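Jotik Forums > School & Club Robotics > Arms and Grippers

Thread: Egg task for the Drurkgate club day, gripper or software problem?

wombat_torque wrote:
G'day all. I help out with the robotics club at Drultville High (years 9 and 10 mostly, plus a couple of year 12s who should be studying) and we've signed up for the kitchen task at the Drurkgate club day in September. The job is to get eggs from a tray into a bowl with one arm, 15 minutes on the clock, and points off for anything cracked or dropped. The kids are mad keen. I'm a retired sparky, so I'm fine with the wiring and pretty hopeless with everything after it.

We're coming straight down from above with a parallel gripper. It does all right on an egg sitting out by itself. Get it near a neighbour and the fingers want to land on the one next door, and then the whole lot rolls. Buppha Onsri, one of our year 10s, reckons we should work from the outside of the tray in. The older two want to start at the front, nearest the bowl, because it's less travel. They've been arguing about it since lunch!

Current setup, tray at the back and bowl in front, with the grid cloth so the kids can talk in squares instead of "left a bit, left a bit":

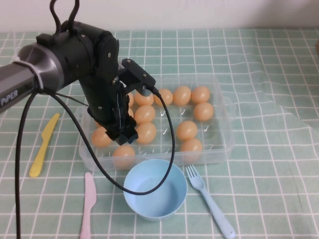 Mallee_Kate reckons Buppha's got it right and the older two should listen to her. She ran the same task with her lot at Witkowska last year, and says travel time is nothing compared with the time you lose sorting yourself out after a bad grab. Her kids took whichever egg had the most clear space around it, wherever it was, then looked again and picked the next one.

gearbox_gaz wrote:
Have to disagree with Kate a bit. Looking again after every egg is lovely if your detection is quick, but ours took 3 seconds a go and the students got bored and started skipping it. We planned the whole order at the start and only re-checked if something moved. Scored better too.

Also, OP, what are you using for finger pads? Bare fingers on eggshell is asking for it.

wombat_torque wrote:
No pads yet. Someone suggested cutting up an old mouse mat. Any good?

gearbox_gaz wrote:
Too stiff in my experience. Go for the soft foam they put under rugs, one layer, and replace it when it goes shiny. And turn your closing speed right down for the last bit. You can fling the arm about between picks as much as you like.

Mallee_Kate wrote:
Foam's fine, agreed. Not having the speed thing though, Gaz. If you fling it about with an egg in the gripper you'll be wearing it. We had yolk on a laptop — never again. Slow when loaded, quick when empty.

And planning it all at the start only works if nothing rolls. Eggs roll! That's the whole point of the task.

gearbox_gaz wrote:
Fair enough on the loaded moves, I meant coming back empty. Should've said. Still standing by the planning.

pete_from_shed_4 wrote:
Cables. Seriously, before you touch the software, have a look at where your gripper cable ends up when the arm's reaching low. If it hangs in a loop in front of the arm it can drag across the tray or catch on the bowl, and you'll spend a fortnight blaming the code. We did. Couple of velcro ties along the arm with enough slack for the wrist, then run it through every pose you plan to use by hand before you switch anything on.

wombat_torque wrote:
Ha, finally something in my department. Yeah, ours does swing down in front and over the bowl. I'd been looking straight past it. Ties going on tomorrow arvo.

Next question then. How much practice do you lot do? The older ones want to record 200 runs and train something off them. Buppha would sooner write a simple routine by hand and spend the time testing.

gearbox_gaz wrote:
200 is a decent start if your tray's in the same spot every time. Move the tray around and you'll want a lot more. I know a team who did almost 800 and still couldn't handle an egg hard up against the wall.

Mallee_Kate wrote:
Write it by hand first, get something that scores, and train the clever one afterwards if there's time. That way you've got a fallback on the day. Wall eggs are a pain no matter what. Try turning the wrist so the fingers close along the wall and you don't need to squeeze one in behind.

wombat_torque wrote:
Wrist turn hadn't occurred to any of us, cheers Kate. Read that bit out to the kids and Buppha's already got the laptop open. The older two are sulking but they've agreed to do the recordings once the hand-written version can clear a tray.

Will report back when the foam's on. Does anyone know if Drurkgate supplies the bowl, or do we bring our own?

pete_from_shed_4 wrote:
Bring your own. And a bucket.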